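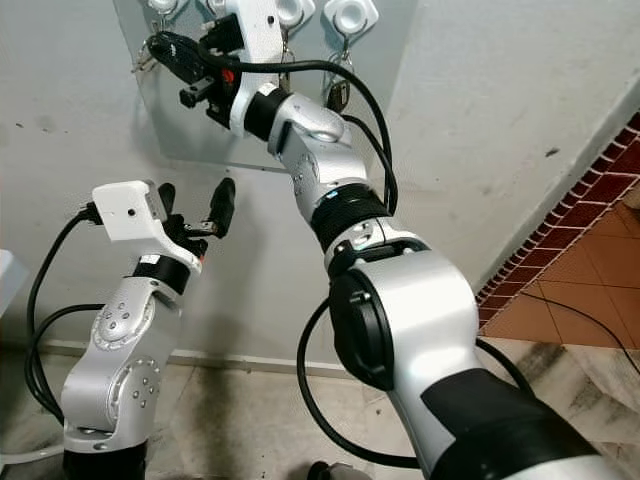 Words by Birutė Stankevičius
Home & Habits

The first key rack I owned was shaped like a dachshund. It went up by the front door of a rented flat, held two sets of keys for the best part of a month, and then held a dog lead, though we had no dog, and a carrier bag full of other carrier bags. My keys were in my coat. When they weren't in my coat they were in the other coat.

I mention the dachshund because I have been asked to consider the return of the key rack, and I would like my prejudices on the table before we start. The hallway has become a place where people are expected to have ideas. It used to be where you took your shoes off. Now it is an "arrival zone" or a "landing strip", and at the centre of it, in every brochure I've been sent since September, is a row of hooks with keys on.

The keys in the brochures bother me more than the hooks do. There is usually one per hook, a brass thing with a leather tab, hanging straight down like a plumb line. Real keys don't come like that. They come as a bunch of metal ones fanned out at all angles next to a fat black fob, then a single thin key that probably does the window locks, then one with a dark plastic head. A plain white rack on a grey panel can look perfectly smart with that lot on it, but it looks like a place where keys are kept, and I suspect that's why the brochures avoid it.

The claim made for the rack is that it stops you losing your keys. Plunum, whose hallway range is everywhere in my local shopping centre, goes further and promises "calmer mornings". I rang them and asked what this was based on. After being passed along a bit I reached Sándor Vida, who works on the range and was far franker than the leaflet.

"We don't measure mornings," he said. "We measure whether the hook comes off the wall."

And does it?

"If you use the sticky pads on fresh paint, yes."

I liked him enormously for this. He went on to tell me that most of the complaints he sees are about fobs. Car fobs have grown and hooks have not. A fob with a big split ring will sit on almost anything, but plenty of people clip theirs to a fabric loop, and the loop doesn't want to go over a wide, rounded hook. You end up feeding it on with a fingernail while holding the shopping. After a week of that, the fob goes back to the windowsill and the rack has lost the one thing in the house that's expensive to replace.

Mine cost £244 to replace, as it happens, including the programming, which took place in a car park and seemed to consist of a man pressing a button and looking at the sky. So I'm not pretending the problem is imaginary. I lost that fob in my own home. It was found later inside a wellington boot, and I would be delighted to hear from anyone who can explain how.

What I doubt is that furniture is the cure. I asked people who had taken the plunge, beginning with Radwa Abou Zeid, a district nurse who shares a narrow terrace with two teenagers and her mother. She bought a four-hook rack from Strömberg and gave everyone a hook each.

"That was my mistake," she said. "Once it's your hook, it's your business if you don't use it. The boys didn't use theirs and said it was theirs not to use."

She took the names off and changed the rule to first come, first served, with the spare back door key always on the right. It works better, she says, though when I called round one afternoon the boys' keys were on the stairs. Her mother's were on the rack, and had been, by general agreement, every day. Her mother has put her keys in the same place since she was a young woman. In the last house it was a saucer.

I heard versions of this again and again. The people who hang their keys up are the people who already put them down in one place. They have swapped the dish for a rack and are pleased with it, and they write the reviews. The rest of us buy the rack too, in a burst of hope, and it fills up with lanyards.

Hok-lam Wei disagrees with me. He fits out small flats for a letting agency, and he puts a rack in all of them, plain white, screwed in. "You've got a problem with character," he told me, which I thought was a bit much on a first phone call. "I've got a problem with position. Most of them are in the wrong place."

His argument is that people hang the rack where it looks right, somewhere in the middle of a nice bit of wall. But you come in, shut the door behind you, and your hand is already on its way to something: the light switch, usually, or the heating. If the rack isn't on that route, you have to remember it. He likes it within reach of the switch, low enough for a child and out of the way of the door as it swings. In one flat he'd inherited, the previous fitter had put the hooks behind the door, so that to hang up your keys you had to come in, close the door and turn round. They'd been used for a raincoat.

He is also firm about the letterbox, and on this I have no quarrel. Keys hung close to a letterbox, or where anybody can see them through the glass, are keys on offer. It is astonishing how many of the brochure hallways have a glazed front door with the car fob dangling beside it in full sun.

Then there is the matter of the backing. A trend I had assumed was pure decoration turns out to have some use: the rack is fixed to a separate panel and the panel goes on the wall. Keys swing. The pointed ends scratch, and the ends of fobs leave dark little smiles on pale paint. My own hall has a patch under the old hook that has survived two coats of a paint sold to me as wipeable. A grey panel hides all of it, or at any rate I can't see the marks on the one at Hok-lam's office without getting up close. I looked into buying a ready-made one and found that Grundatar sells something suitable at a price I'd sooner not print next to the word "board". An offcut from the timber yard and a sample pot will do.

Screws, though. Every person I spoke to who was happy with a rack had used screws, and nearly everyone with a grievance had used adhesive. The weight of the keys is only part of it. You tug at a rack when you take keys off it, often in a temper, often with a bag on the same arm, and a bunch that has tangled with its neighbour will bring the neighbour along too. If your tenancy won't allow screws, I'd go back to the saucer.

Which brings me to gadgets. Plillo makes a tag that chirps when you've lost it, and its makers will tell you that hooks are finished. Fouad Badawi, a locksmith who has been let into more hallways than I ever shall, isn't persuaded by the tag or by the rack. "The tag's lovely until the battery goes," he said. "The rack's lovely until you go out by the back door."

He charges £37 simply to turn up during the day, before he's touched anything, and says a good share of his callers are standing on the step looking through the window at their keys, hanging exactly where they should be. A self-locking door and a well-kept rack are, from his point of view, a very productive combination. He recommends a spare with a neighbour you trust. He also recommends throwing away the keys you can't identify, and I felt this personally. I had a ring of them, kept through three moves. One was for a bicycle lock I remember cutting off.

I went home and did as I was told. It took around 20 minutes, most of them spent trying a small flat key in every cupboard and the piano. What remained was a front door key, a back door key, the fob, and the thin one for the windows, and I'll grant that a ring with less on it is easier to hang up. It's also easier to leave in a pocket.

In the interests of fairness I then put up a rack. White, four hooks, screws, beside the light switch, on a bit of board I painted grey and didn't sand properly. I have been using it since a Thursday and my husband has been using it too, without having been asked, a development I'm treating with suspicion. The end hook is the popular one. The hooks in the middle are fiddly if there's already something on either side, and I would have spaced them wider if I'd made it myself.

So far it holds his keys, my keys and the window key. Last night it also held an umbrella. I took the umbrella down and said nothing, and this morning it was back.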